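October 30, 2025
Lernside bench, wrist camera work
Entry: edge-referenced yaw estimate for flat panels

Carrying on from the last entry. The question is still whether we can get panel yaw good enough for an approach using the wrist camera only, with no overhead view and no fiducials on the surface. The old pipeline (Evemon) fits a rectangle to the segmented panel and reads yaw off the long axis. That works when the whole outline is in view. It fails on close approach, when the gripper covers part of the near edge and anything hanging over the far edge takes away the rest.

The change under test: drop the rectangle fit inside the close range and use only two things, the longest visible straight edge and the edge nearest to perpendicular to it. The code lives in the Jistumix branch for now. It takes the same segmentation mask as before, so any difference in the results should come from the fit and nothing upstream.

Setup

Same arm and gripper as February. Wrist camera intrinsics redone this morning, hand-eye left alone. I checked the hand-eye by touching off on the corner block in 5 poses and the residuals looked the same as last time, so no reason to disturb it. Exposure locked. Auto white balance off – it was on for the first few runs last week and the mask boundary wandered whenever the fingers closed. Those runs are marked bad in the log and should stay out of any plots.

Ground truth yaw comes from the Alemneh jig: panel clamped, jig angle read, clamp removed, arm sent to the start pose. I do not fully trust the jig below half a degree. The dowel has play in it. Anything we claim finer than that needs a better reference.

Data

1072 frames kept after removing the white balance runs and duplicates. 148 of those are what I am calling close frames, meaning the fingertips overlap the lower part of the panel region or come right up to it. All of the trouble is in the close frames. The far frames were fine with the old fit and are fine with the new one, and I will not spend more time on them.

Held out 2 panels completely. Neither was used when I set the line thresholds.

What came out

Far frames: no difference between the two methods that I can separate from jig error.

Close frames: the rectangle fit swings badly. The typical failure is that it pulls in the shadow at the far edge as though the panel ended there, the aspect ratio goes wrong, and the axes rotate to compensate. Once it starts, it carries on for several frames, as the tracker seeds each fit from the one before. The two-edge fit does not do this. It does jump now and then when it picks the wrong line as primary, but it comes back on the next frame, so a short median filter would probably take care of it. I have not put the filter in yet. I want the raw behaviour logged first.

The other failure, which I did not expect, is on patterned surfaces. The line detector finds long thin features in the background and some of them pass the length threshold. On plain matte board there is no problem. On the patterned surface the false lines show up mostly outside the mask boundary, so I now require the line support to sit within a narrow band on the boundary. That removed most of them. It also costs us some true edge where the mask is ragged, and the band width needs a proper sweep instead of the value I guessed.

Lettering as a second cue

Tried this in the afternoon as a side check. Several panels carry pressed-in lettering, and the text baseline should give a yaw estimate that does not depend on the outline at all. Caveats before anyone gets keen on it:

– The text is not guaranteed to be parallel to the panel edge. It has to be treated as a fixed offset per panel, measured once.
– Recessed letters have very little contrast. What we detect is the shadow along the stroke, and it moves with the light.
– Worn letters bias the baseline. If one end of the word drops out, the fit gets a shorter lever arm and the noise goes up.
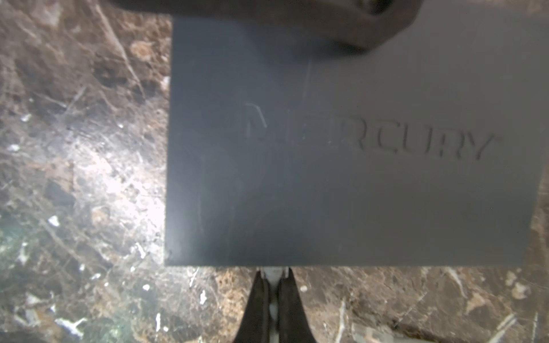
Yaw from lettering needs enough of the word to survive, and the panels get handled, so wear is going to be a standing problem. The grey panel marked MERCURY is the useful case to keep in mind. The last five letters or so are crisp, while the M is only partly legible and the E beside it is smudged, so any baseline fit leans on the right-hand end. The left edge and the bottom edge are both clean and straight against the brown marbled surface, and those are the two lines the new fit wants. The top is no use for an edge fit, with a dark object over part of it and its shadow falling on the grey. The pale veining to the left is the sort of background line the boundary band is meant to reject. The worn or chipped spot at the lower-left corner matters less than I first thought, as the corner is computed from the intersection of the two lines and never detected directly.

For now the lettering goes in as a consistency check only. If the two estimates disagree by more than the threshold, flag the frame and hold the last good yaw. Do not average them. I tried averaging and it just spreads the worn-letter bias into an estimate that was fine on its own.

Open items

– Sweep band width on the patterned surface, all panels, both light settings.
– Add the median filter after the raw logs are copied off the bench machine.
– Primary line choice: length alone is too simple when the two edges show similar visible length. Try weighting by the previous yaw, but watch for the same carry-over problem the rectangle fit has.
– Measure lettering offset for each panel in the jig. Write it on the panel sheet, not only in the config file.
– New dowel for the Alemneh jig, then repeat the ground truth readings for the held-out panels.
– Clean up the Jistumix branch before merging. The debug overlay is still switched on by default and slows the loop.

Raw logs are on the bench machine under today's folder. Old fit and new fit are in separate files with matching frame indices. Lettering results are in a third file and cover the close frames only.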